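Sunday was sim night, and I came home so wound up that I couldn't sleep, so you're getting a blog post out of it!

If you're new here, I joined the evening robotics club in the back half of last year, after a friend at work got tired of me asking questions about it. We meet upstairs at Ornik, the maker space over the tile shop, and this spring we're going in for the Olel Cup. It's a sorting contest. Your arm has to find colored blocks on a table, pick them up and put them where they belong, and you get a set time to do it. The first round is done completely in simulation, which I thought would be the boring part. I was so wrong about that. I love the simulator. I've started dreaming in it.

Our team is called Fostetti (long story, it involves a misread pizza order) and there are 4 of us on the roster, plus a couple of people who drift in when their own projects stall. None of us does this for a living. My job is scheduling deliveries, and before the club the most code I had ever written was a spreadsheet formula that broke every January.

So, the task we picked to start on is the orange block. Go down, close the fingers, lift, move, let go. It sounds like a thing you could knock out before dinner. We have been on it for 6 weeks and I have enjoyed nearly every minute, including the ones where I was yelling.

The big thing I learned this month is how different everything is when you look from the wrist. We have a nice wide view from the side of the table, and in that one you can tell right away what's going on. The wrist view is through a fisheye, so anything straight bends, and whatever is out near the rim gets squashed into a little sliver. The first time I tried to steer by it I drove left when I meant right, over and over, and then got the fingers down on the table hard enough that the simulator threw a fit and flung the block clear off the far side. Everyone clapped. I took a bow.

But after a while your brain does something funny and it starts making sense. You quit trying to judge distance and you watch where the block sits between the fingers. When it drifts to one side, you nudge. I got to where I could line up pretty well with the side view turned off, and I cannot tell you how good that feels. It's like the day you finally back a trailer in straight.

The other part of this is practice runs. We record ourselves driving the arm by hand, and then those runs go into training a policy (that's the part of the program that decides what to do next) and we see if it can drive by itself. Our goal was 2000 runs before the first check-in. We split them up, I took more than my share because I kept saying "just one more," and when we totaled it all up we had 2067! Some of those are pretty ugly. I went back and forth on whether to toss the ones where I wobbled all over the place, and we ended up keeping the wobbly ones and throwing out only the ones where the block went flying.

First policy we trained would go to the block beautifully and then just hover over it, thinking. Second one closed its fingers too early every single time, like it was shy. We changed the script we call Rao, the one that shuffles where the block starts, so it lands in more of the table than the few spots we'd been lazy about. I'm hopeful about the third one. It's training while I type this, and I keep opening the other tab to check on it, even though the number barely moves.

Things I want to do before next time: learn to go slower on the way down, get the colors of the other blocks into Rao, and bring better snacks, as the pretzels were stale and it was my turn.

If you've been thinking about joining a club like this and figure you don't know enough, please go anyway. I didn't know what a gripper was called. I was saying "the claw" for a month and they let me.

I'll post again once we've had the check-in. For now I'm leaving you with the wrist view I've been staring at all week, fingers, orange block and all.

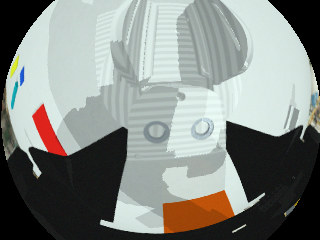
Fisheye view in the simulator, orange block between the fingers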